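Stock sheets for the workshop: do you need one?

Every printable site will tell you that a tidy workshop begins with a form. I've tried a good few and most of them ended up under a tin of wood stain. The Lulla pack was the worst, with a column for "mood on completion" and no room to write the size of a screw.

If you must keep a sheet, keep it to one side of A4. Item, where it lives, when to buy more. Leave out the date column, as you'll fill it in twice and then feel bad about it.

Pencil beats pen. Laminating sounds clever until the marker rubs off on your sleeve, and I don't believe anyone who says theirs doesn't.

Only list what runs out: glue, sandpaper, masking tape, blades. You know whether you own a hammer. The Savimier template asks you to log every hand tool by weight, and I can't think what for.

Hang the sheet by the door on a bulldog clip. Inside a drawer it may as well be on the moon.

Boxed screws are the one thing I'd put a number against. A box of 400 does me a winter of small jobs, so I write "low" when I can see the bottom. That has worked better than the Gruvier method of weighing the box each month.

As for apps, I gave the Khaemba one a fair go. It wanted a photo of each item and sent a reminder every Thursday. I still bought the same sandpaper twice. 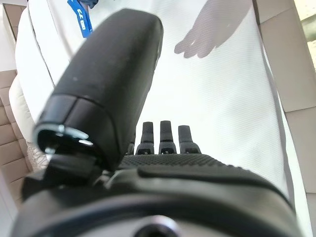 Filed under: Workshop > Lists & Printables

Comments (3)

sawdust_and_tea: Disagree about the date column. It's how I found out my wood glue was past it.

Reader in the shed: I had roughly 700 rows in a spreadsheet before I gave up. Chalk on the back of the door now.

mitre_box: What about paint? I write the room on the lid and leave it at that.

We use cookies to remember your settings and count visits. Accept all | Manage choices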